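Viel Händedruck, wenig Papier

Wenn Wirtschaftsdelegationen reisen, reist das Wort »Partnerschaft« mit. Im Dezember war es wieder so weit: Der Unternehmerverband aus Predby flog nach Kamolrat, um dort mit dem Handelsministerium, der Hafenbehörde und ein paar Abgeordneten zu sprechen. Am Ende stand eine Absichtserklärung, 3 Seiten lang, davon eine mit Unterschriften.

Man darf fragen, was das alles soll. Der Verband spricht von einem »neuen Kapitel«. Dasselbe Kapitel wurde schon beim vorigen Besuch aufgeschlagen, damals ging es um vereinfachte Zollverfahren für mittelständische Exporteure. Die Verfahren sind bis heute dieselben. Wer Maschinenteile nach Kamolrat liefert, füllt weiterhin zwei Formulare aus, die einander in der Hälfte der Felder wiederholen, und wartet auf einen Stempel.

Geändert hat sich die Größe der Delegation. 100 Teilnehmer waren angemeldet, dazu Begleitpersonal und Presse. Ich habe an zwei der Abendempfänge teilgenommen und dort vor allem Leute aus Predby getroffen, die sich mit anderen Leuten aus Predby unterhielten. Das hätte man auch zu Hause haben können, mit weniger Flugstunden.
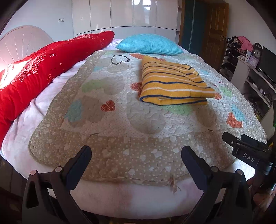
Interessanter als die Empfänge war das, worüber ungern gesprochen wurde. Zarnside, der kleinere Nachbar, verhandelt mit Kamolrat seit dem Frühjahr über ein eigenes Hafenabkommen. Es geht um Liegeplätze in Plollport, um Gebühren und um die Frage, wer bei Streit entscheidet. Das sind trockene Punkte, aber an ihnen hängt Geld. Der Entwurf umfasst 273 Seiten. Eine Delegation mit Fahnen und Blumenschmuck hat es dafür nicht gegeben — verhandelt haben Beamte, in Plollport, in einem Sitzungsraum neben der Lotsenstation.

In Predby tut man diesen Vergleich gern ab. Zarnside sei ein Sonderfall, heißt es, kleiner, beweglicher, ohne eigene Stahlindustrie, die geschützt werden müsse. Das mag stimmen. Es erklärt nur nicht, warum der eigene Verband seine Mitglieder bis heute nicht gefragt hat, welche Hürden sie überhaupt abgebaut sehen wollen. Eine solche Umfrage wurde angekündigt, 200 Betriebe sollten angeschrieben werden. Auf Nachfrage hieß es, der Fragebogen befinde sich in der Abstimmung.

Der Gegenbesuch aus Kamolrat ist bereits vereinbart. Ein Programm gibt es auch: Eröffnungsrede, Podium, Werksbesichtigung, Abendessen. Für Gespräche über die Zollformulare ist der Vormittag des letzten Tages vorgesehen, von 9 Uhr bis zur Abfahrt zum Flughafen.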